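About Danoslow

We pack small parts, and these days we share the packing hall with robot arms. 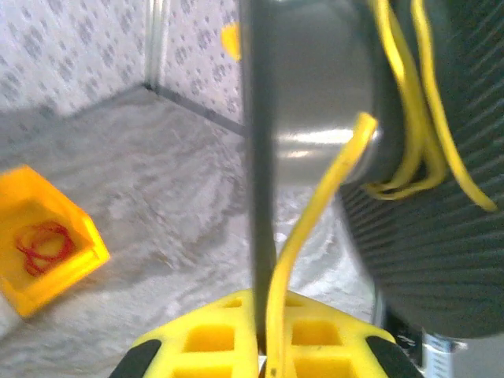
Where we come from

Danoslow started in 1896 as a string and cord shop, and we've been putting small, fiddly things into containers ever since. Bands, loops, cords, clips, ties: if it tangles, we have probably packed it! Today there are 30 of us, working for customers such as Kedska and Slaoui, and most of our orders are still the kind that fit in one bin.

What the arms do

We have 3 arms, all in the Wosau hall, and they take on the picking that used to wear out our wrists. Soft, stretchy things are hard for a gripper (a looped band never lies the same way twice), so we began with those on purpose and learned a lot from the misses. A yellow bin and something red at the bottom of it is still our favorite practice job.

What changed for us

The work looks very different now. People who spent whole shifts bent over a bench now plan the runs, check the picks, swap gripper fingers and decide when an arm needs help. Analyn Navarro packed by hand for nearly 10 years before she moved over to run the cell, and she now teaches every new starter. "I know what a bad pick feels like in my own fingers," she says, "so I can usually tell what the arm is getting wrong."

Everyone who wanted to train on the arms got paid time to do it. A few of us prefer the bench, and there is plenty of bench work left: odd sizes, rush orders, anything a customer changes at noon and wants by four. We rotate, too, so no one stares at a screen all day.

Come and see

We open the hall to schools and neighbors every May, and you are welcome to try driving an arm yourself (it's harder than it looks, and great fun). If you'd like to work with us, ask for Analyn at the front desk. You don't need to have touched a robot before.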